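13 December 2021

Back on the Hollelero box today, the one with the union papers from the Sistbridge mill. I'd put it off since April and I'm sorry I did, because it's a good one! Mostly strike bulletins, plus minutes from the branch that split away from the main union after the wage deal. The bulletins run to 151 sheets by my count, and 54 of those are duplicates, so the real pile is smaller than the Gritum catalog makes it look.

The tone is wonderful. Whoever wrote them was furious at the owners and even more furious at the union leaders, and you can feel the typewriter keys going through the paper (on some sheets they really did, all the o's are little holes). One bulletin says the print run was 600, which seems like a lot for a mill that size. Maybe they handed them out in town too? Check against the minutes. 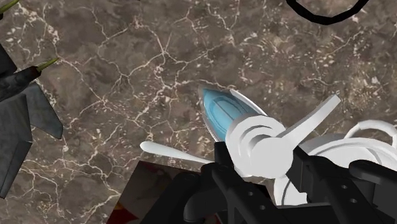
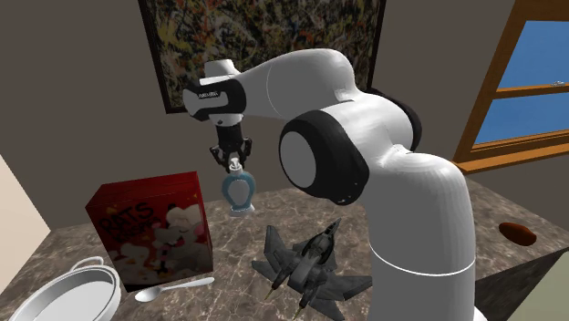
Got stuck for most of the afternoon on the Wilczyńska pamphlet, the one about whether the breakaway branch should run its own candidate for the town council. Two versions, same cover, different endings. In the first she tells members to stay home on polling day, and in the second she tells them to go and spoil the ballot. I'd love to know which came first. The cover stock is blotchy brown-gray with pale veins running all over it, a lot like the marble with the blue pump bottle, and that makes the pencil notes in the margin a real pain to read. I got better results tilting the lamp low from the left. There's one note I think says "not agreed, see p. 70" but the pamphlet doesn't have that many pages, so it must point to something else, maybe the minute book.

Did the folders again while I was at it. Bulletins by issue number, pamphlets by title, and the loose letters left in the order I found them. Please don't sort the letters yet! A few are pinned together and I want to copy down what goes with what.

To do: look at page 70 of the minute book, compare the type on both Wilczyńska endings, fix the count in the Gritum entry, more acid-free sleeves (we're down to the small ones).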